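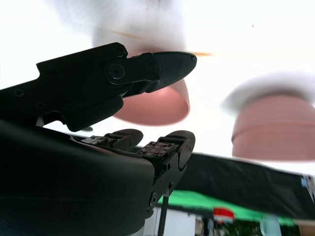

**Vol. 3, No. 3**

So much light! I'd forgotten how white it gets in the back room once the curtains are down and there's nothing between me and the afternoon. I've been squinting my way through the big clear-out all week and I'm happy to report that you can now walk from the door to the window without turning sideways.

If you're new, the back room is the one I've been threatening to tidy ever since we moved to Vestitz. It was going to be a sewing room, then a guest room, and then it turned into the place where things go when company's coming (you know the one). Last October I got as far as buying storage boxes. The boxes then went in the back room, still in their plastic.

This time I started with the closet, which was a mistake. I pulled everything out onto the floor before I had anywhere to put it, and then I had to sleep with all of it out there, because by ten I was done. Next time, shelves first. The shelf unit is a Dalano, secondhand, and it's missing one of those little pegs that hold the boards up, so the bottom shelf is sitting on a paperback for now. Works great!

Stuff I found:

- my good scissors, which I replaced in the spring
- a 2,000-piece jigsaw of a harbor, unopened
- curtain hooks. So many curtain hooks. The bag says 100 and I believe it
- the warranty for a toaster we don't own anymore

The jigsaw is going to the swap table at Diệp, the coffee place by the bus stop, along with the spare scissors and a stack of cookbooks I only ever used for the pictures. I went back and forth on the cookbooks. I kept one for the dumplings, and then I kept another one, and then I made myself tape the box shut.

The curtains are still in the wash pile and I'm kind of tempted to leave them off. The lady at Skeseren (the fabric store, not the bakery, they really need to sort that out) showed me a thin cotton that would soften the glare a bit and still let me see my own stitches. It's pricey, though, and I do own 100 hooks that fit the old ones.

Still to do: wipe down the baseboards, find a peg for the shelf, and figure out what to do with the ironing board, which doesn't fit in the closet standing up or lying down. If yours lives somewhere clever, leave me a comment.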